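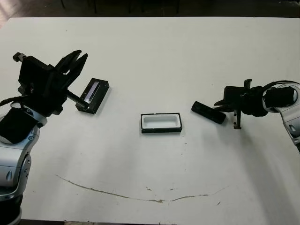

## Midcombe Releases Results of Two-Arm Packing and Household Chore Trials

HOSTDALE, Monday, July 17, 2023 – Midcombe today released results from its tabletop trials of two-arm robots on light packing and household work. The trials covered 27 chores, from sorting cutlery to putting parts into small cases, and ran to 3,717 attempts. The robots finished 2,229 of them without help from an operator.

The work is done by a pair of arms with parallel grippers, facing each other across a white table. Small black-and-white items such as shallow trays and boxes are placed between them. An attempt counts as finished only if every item ends in its assigned position within 90 seconds. Dropped items count as failures, even when the robot picks them up again.

Results varied widely by chore. Moving a rigid tray from one spot to another was the most reliable. Fitting a lid was much less so – a flat part lying close to the tabletop leaves little room for a gripper finger, and a small error in angle is enough to jam it. Folding cloth remained the weakest category, and no folding chore met the company's standard for unattended use.

"We would put these arms on a packing bench today, with a person nearby," said Cristóvão Falcão, head of testing at Midcombe. "We would not put them in a kitchen. Most homes have more kinds of objects in one drawer than we had in the whole trial."

Isero, a contract packer, will begin a shop-floor pilot at its Khurana site in January. The pilot is limited to tray loading and box placement. Lid fitting will stay with staff until the failure rate comes down.

The full results table and the scoring rules are available from the Midcombe press office on request.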